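Terville bins and lids — data card

March 2026, first pass. Sipho Gumede, still editing.

What's in it
Over 700 photos of plastic storage bins and their lids, mostly close up. Collected for Mastora, the storage room inventory, so we can sort bins by type and condition without opening the shelf book every time. Bins are as found. No wiping before the photo, dust is one of the tags.

Folders
bins/ — bin, inside or outside
lids/ — lid only, either side up
pairs/ — bin and lid in the same photo, matching or not

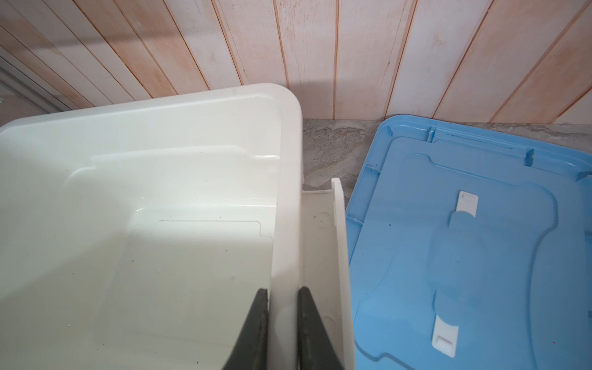
pairs/ sample. Translucent white bin, dust specks and a thin scratch on the floor; light blue lid, underside up.

Tags
color, clear / translucent / solid, lid side, dust, scratch, crack, label. Dust and scratch are yes/no only. Shadow is not dust — a few got tagged wrong in the first batch, fixed most of them. Molded edges inside the bin are not cracks either, please zoom in before tagging.

Known gaps
Very few solid dark bins. Lid sizes missing for 30 files. "Tranlucent" is spelled wrong in the older tag file, search both spellings untill I merge them.

Changes
Split pairs/ out of bins/. Renamed lid_up to lid_side.

Fixes or questions to Sipho.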